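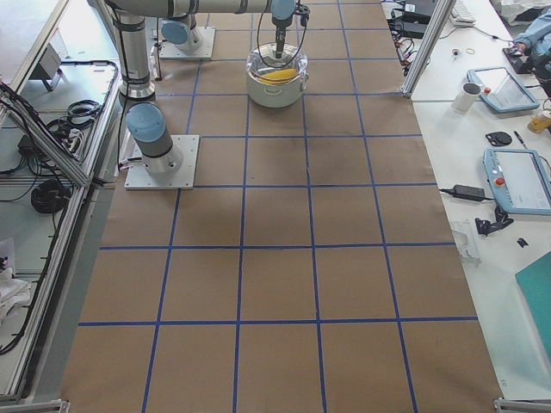

Paper-covered worktable with taped grid, Dindetcombe

Trisley Portable Induction Unit
Supplied by Druno Catering Equipment
Page revised July 2021

The Trisley is a single-zone countertop induction unit for schools, training kitchens, day centers and small catering operations. It runs from a standard grounded outlet and needs no fixed installation. The unit is supplied with a fitted power cord, a silicone surface mat and a printed operating guide.

The current model replaces the earlier Trisley sold through February. The glass surface is unchanged. The control panel has been moved to the front edge so that the operator does not reach across a hot pan to change the setting, and the fan intake has been moved from the rear to the underside.

Main features
Ten power levels, adjustable in single steps
Timer with automatic shutoff
Control lock
Residual heat indicator
Automatic pan detection
Removable grease filter, dishwasher safe
Carrying handle on the underside

Cookware

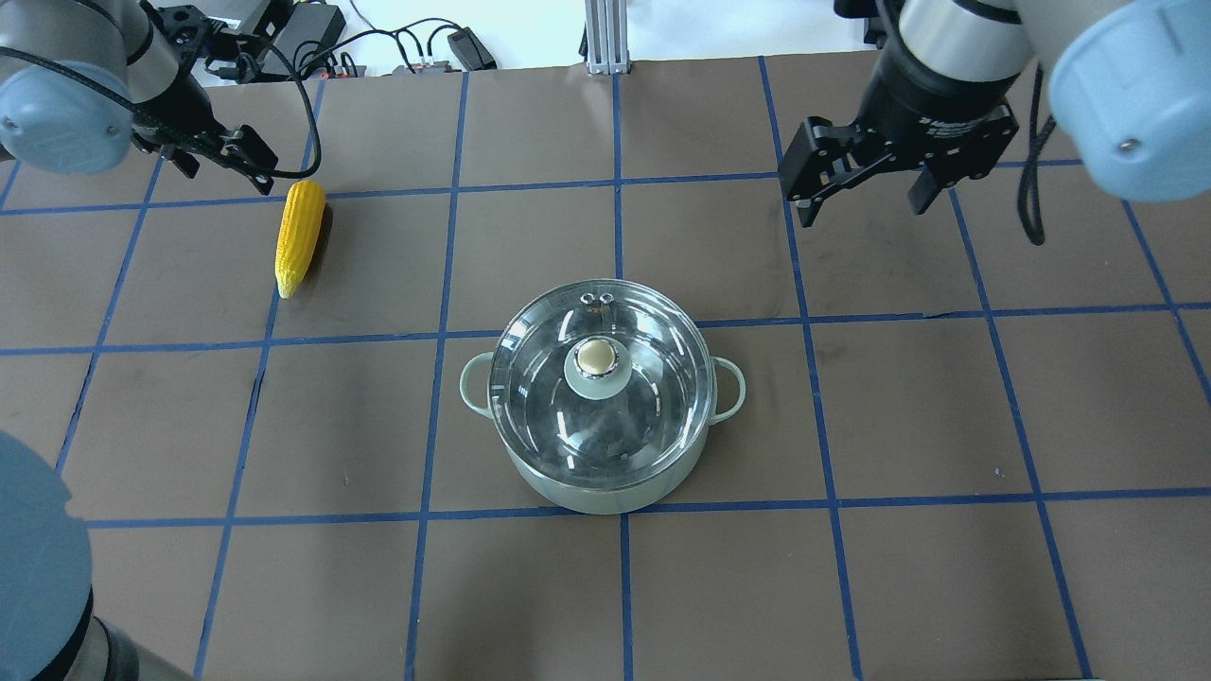
The Trisley will heat only cookware with a magnetic base. Customers should test existing pans with a household magnet before ordering; if the magnet does not hold firmly to the underside, the pan will not be detected and the unit will switch to standby. The base should be flat and free of raised lettering. For group instruction we recommend a two-handled pot with a clear lid, such as the pale green one shown with its glass lid in place, as students can follow the contents without lifting the lid and losing heat. Handles may become hot during long cooking, and dry oven mitts should be kept within reach. Cookware is not included in the price of the unit and may be ordered separately from the Druno catalog.

Pans should not be dragged across the glass. The silicone mat protects the surface from scratches at low and medium settings but must be removed before the higher settings are used.

Placement and ventilation

The unit should stand on a level, dry surface that can bear the weight of a full pot. Allow at least 4 inches of clear space behind the unit and on both sides. Do not place it on a metal table or directly above an oven, refrigerator or dishwasher. Loose paper, cloths and plastic wrap should be kept away from the fan intake. When several units are used in one room, each requires its own circuit – a shared power strip is not suitable and will void the warranty. 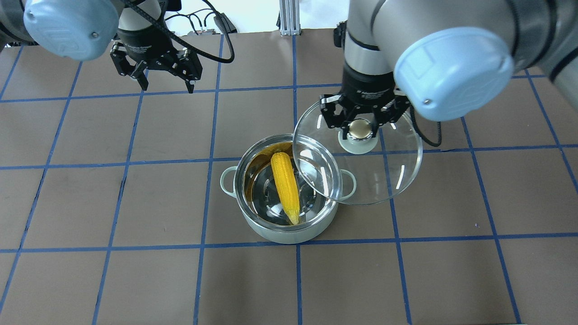 Persons with a pacemaker or similar medical device should consult their physician before working near the unit. Schools are advised to include this point in the information sent home before a cooking course begins.

Cleaning and care

Wait until the residual heat indicator has gone out. Wipe the glass with a soft cloth and mild dish soap, then dry it. Sugar and starch spills should be removed with a plastic scraper while the surface is still slightly warm. Do not use steel wool, scouring powder or oven cleaner. The grease filter should be washed after every 10 hours of use.

Warranty and service

The Trisley carries a warranty of 2 years on parts and labor. The glass surface is covered against manufacturing faults but not against impact. Repairs are carried out by the Ziółkowski workshop in Dindetcombe, which keeps replacement fans, filters and control panels in stock. Please retain the original carton for return shipping.

Ordering

Orders over $500 are shipped free of charge. Educational institutions may order on account. Questions about bulk orders and replacement parts should be addressed to Roxana Arango, Institutional Sales, with the serial number of any unit already owned.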